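Re: [kemdale-sewing] Hand stitching for a torn quilt back
Posted in July by Otis Bellamy
3 comments | 20 shares

Hello everyone, and thank you Fitzgerald for your long question. I have repaired old quilts for ten years now, mostly for neighbours in Kemdale, so I will try to answer in order.
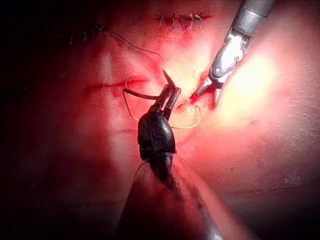 Fitzgerald Holloway wrote:
> My grandmother's quilt has a long tear in the backing, near
> the binding. The cloth is soft and thin there. I tried to
> close it with the machine and it made a hard ridge, so I
> unpicked it again. Should I go back to hand sewing? And what
> colour of thread, if the backing has faded?

Yes, please go back to hand sewing. The machine pulls the thread with the same force on every stitch, and old cotton does not like it. With your hand you feel when the cloth begins to give, and you can stop.

First, do not sew edge to edge. Put a piece of washed cotton under the tear, larger than the hole by two fingers on each side. I use pieces of old pillowcase. New cloth is too strong and will tear the old cloth again beside your repair. Baste the patch with long stitches and let the quilt lie flat overnight.

After this, sew with small slip stitches from the sound cloth towards the weak part. Take a short thread, the length of your forearm. A long one becomes fuzzy and makes knots. Do not pull the stitch closed until it is tight — it should only lie down.

For the colour, I choose the thread in daylight, beside the window, and I take one shade darker than I think. On the reel it looks wrong, but a single line of thread on the cloth looks lighter. The Remumley shop has a grey-pink that I use for many faded reds. It is reel 228 on their card, if they did not change the numbers.

One more thing about the binding. If it is also worn, repair it last. I did it first on my own quilt and had to open it again to reach the backing, and I was not happy that evening.

Does anybody still have the Quintanilla booklet on darning? I lent mine and it did not come home. I would pay the postage.

Kind regards,
Otis

This site uses cookies to remember your list settings. Accept | Manage
Get the weekly digest by email. Subscribe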